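Two-armed robots take over bagging work at Cliltarbridge packing site

April 9, 2018

Workers at the Golis returns and packing site in Cliltarbridge have been told that no one will lose their job when two-armed robots move on to part of the bag handling in July, but that shift patterns and several job titles will change.

The company, which handles returned goods and packing for online shops, employs 600 people at the site. It confirmed this week that it has signed an agreement with Otitach, the firm that makes the robots, for an initial 6 machines. They will work on what staff call the soft line, where empty plastic packaging is picked up, sorted and either put back into use or thrown away.

Machines have done the heavy lifting at Cliltarbridge for years. Pallets and sealed boxes are moved by conveyor, and labels are printed and stuck on without anyone touching them. Bags have always been left to people. They fold and slip, and they rarely lie the same way twice — a difficulty for equipment that expects every item to be the same shape.

Practice work with two-armed machines has been going on in a carpeted area off the main floor.

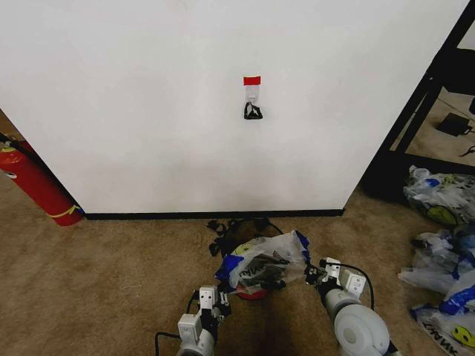
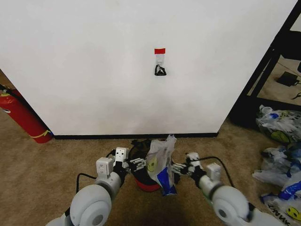
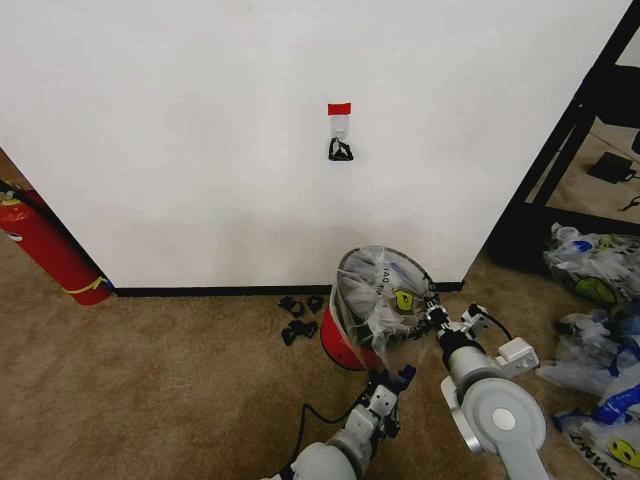
The change that matters most to staff is in how the day is divided. At present, people on the soft line spend a full shift handling bags, with a break in the middle. From July they will spend half the shift there and half on checking and repacking returned goods, which is paid at a higher hourly rate. Bin work is part of the handover too, and the practice set-up has its own small version of it, with a gripper closed on the rim of the plastic bag in a red bin in the last of the three pictures. On the packing floor, changing liners is one of the jobs staff most often ask to be moved off, as it means bending down many times in an hour.

Golis said the higher rate would apply to all hours worked on checking and repacking from the first day of the new rota. Everyone on the soft line will be offered two days of paid training before it starts. Those who would sooner stay on bag handling full time can ask to do so, although the company said it could not promise this past the end of the year.

Four new posts will be created to look after the robots. The people in them will set up the work area at the start of each shift, stop a machine when something is dropped or caught, and write down what went wrong. The posts have been advertised inside the company first, and no engineering background is needed. Applicants will be asked to do a short practical test on site.

Staff representatives gave the plan a cautious welcome. In a written statement they said that members were pleased to have the pay rate settled in advance, but wanted to know how fast people would be expected to work beside the machines. They have asked for the present targets to be frozen until the robots have been running for three months. Golis said it was looking at the request and would reply before the new rota is put up.

There are also questions about noise and space. The soft line runs along the narrowest side of the building, and one walkway will have to be moved to leave room between the machines and the repacking benches. Stoica, the contractor that fitted the present conveyors, will carry out the work overnight so that the line can stay open in the day. Staff who park on the north side will be asked to use the main entrance while it is going on.

Speed remains the weak point. In a note to staff, Golis said that a practised worker cleared 1,682 bags in a shift in its most recent count, against 1,128 for one of the robots over the same hours. The company said it did not expect the gap to close this year and had planned staffing on the lower figure. The robots will also be kept off bags with food or liquid in them, which will still be sorted by hand at a separate bench.

Two open sessions for staff will be held in the canteen, one for each shift. Copies of the new rota will be available there, along with the forms for the four posts.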